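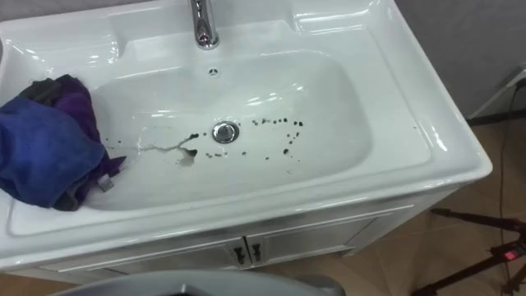 Acta de la junta ordinaria de la comunidad de propietarios del edificio Masri

Lugar: portal B, al lado de los buzones, porque la sala de reuniones sigue ocupada por las sillas de la sala de reuniones.
Hora prevista: 19:30, en segunda convocatoria. Hora real: cuando bajó el del ático.
Preside: Raghda Karaki (3.º A).
Toma nota: Riku Fukuda (1.º C), elegido secretario el año pasado por estar en el baño durante la votación.

1. Lectura y aprobación del acta anterior

Se lee. El 2.º B pide que conste que él no dijo «barbaridad» sino «disparate». Se corrige. Queda aprobada con la abstención del 2.º B, que considera que ahora el tono parece otro.

2. Cuentas

El saldo de la comunidad es de 1137 euros. La presidenta explica que sería mayor si los dos locales del bajo hubieran pagado el último trimestre. El representante del local izquierdo manifiesta que él no usa la escalera. Se le recuerda que sí usa el tejado, en el sentido de que no le llueve dentro. Se compromete a consultarlo con su gestor.

Se acuerda enviar carta a los dos locales. La redactará el secretario, que pregunta si puede ser seca. Puede.

3. Ascensor

La empresa Kodska presenta presupuesto para cambiar la botonera: 700 euros, IVA aparte. El botón del cuarto lleva desde abril sin responder y los vecinos de esa planta suben al quinto y bajan andando, cosa que el 5.º A oye y lamenta. La misma empresa ofrece una voz que anuncia los pisos. Se rechaza la voz por unanimidad, única unanimidad de la tarde.

Se vota la botonera: aprobada con 11 votos a favor y 3 en contra. Votan en contra el bajo izquierda, el bajo derecha y el 1.º A, que sube a pie y lo menciona en cada junta.

4. Aplicación para avisos

El 4.º C propone contratar Listico, un programa para apuntar averías y turnos de limpieza desde el teléfono. Hace una demostración. El programa le pide actualizarse. Mientras se actualiza, se pasa al punto 5.

5. Bajante del patio interior

Continúa el ruido en la bajante, que se percibe sobre todo de noche y sobre todo en casa del 2.º A. El fontanero vino un martes a mediodía y no oyó nada, por lo que facturó el desplazamiento. La presidenta propone pedirle que venga a las once de la noche. El 2.º A ofrece cena. Se acepta la oferta, con el ruego de que no sea pescado, dado que la ventana de su cocina da al mismo patio.

Se recuerda, a raíz del último atasco, que por los desagües no se tira aceite, ni toallitas, ni la arena del gato aunque el paquete diga lo contrario.

6. Bicicletas

En el cuarto de bicicletas hay una sin ruedas que no reclama ningún vecino. El secretario puso un cartel en febrero. El cartel desapareció, la bicicleta no. Se pondrá un segundo cartel, plastificado. Si tampoco hay respuesta, se llevará al punto limpio de la calle Starnau. Se presta a llevarla el 3.º C, que tiene furgoneta y empieza a arrepentirse de haberlo comentado.

7. Aplicación para avisos (reanudación)

El programa ya se ha actualizado y pide una contraseña que el 4.º C tiene apuntada en casa. Se aplaza el punto a la próxima junta. Entretanto se mantiene el cuaderno del portal, al que la presidenta atará un bolígrafo nuevo.

8. Ruegos y preguntas

El 5.º A ruega que no se sacudan alfombras antes de las nueve. El 4.º A pregunta si va por ella. Va por ella.

El 1.º A pregunta por la luz del rellano, que dura menos de lo que él tarda en encontrar la llave. Se alargará el temporizador - lo hará el 4.º C, con destornillador y sin contraseña.

El bajo derecha pregunta de qué se ha hablado en el punto 2. Se le entrega copia de las cuentas.

Sin más asuntos, se levanta la sesión a las 21:15.

Firmado: el secretario, con el visto bueno de la presidenta.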